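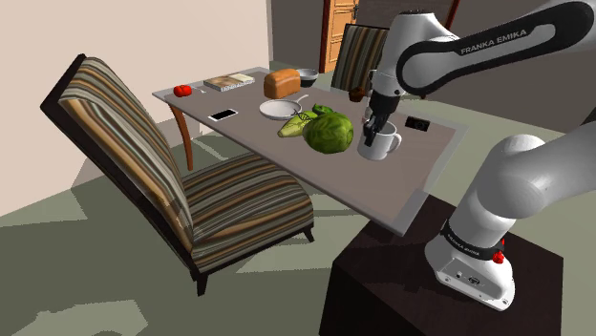 Subject: Re: [floor-talk] Arm cell at Girnora, what we were told

I read the Grusach slides twice and I'm still where I was in July. Comments below the quoted part.

> The arm will take over mug and bowl sorting on the returns line.
> Grusach ran 2,000 picks in simulation before signing off.
> No positions are affected. The 12 people on returns will move
> to "exception handling" and get training on the new screens.

**Simulation.** Reaching into a plain white mug on a flat gray table is fine. Our returns come in wet cartons, half of them with the handle already snapped off. I asked how many of those 2,000 picks were chipped or taped-up items and got a link to the same slides.

**Exception handling.** At Flokness this meant standing next to the cell and clearing it when it stopped. Same pay grade, less say over your own pace, and you can't swap stations when your shoulder starts up. Two people I used to work with there asked to go back to packing within a month.

**The target.** We do 532 items on a decent shift. The plan says 120 an hour with the arm. Who makes up the difference when it's down? If it's the people on exceptions, put that in writing.

I'm not against the thing. If it takes the heavy crates off us I'll wave it in myself, but the crates aren't in the plan. Mugs are, and mugs never hurt anyone's back.

Could whoever goes to the Ung site visit please ask:

- who is allowed to stop the arm, and whether stops get logged against a name
- how long the training is, and if it's paid
- what happens to the grade after the trial

I'm on lates, so replies after 10 pm.

Returns, line B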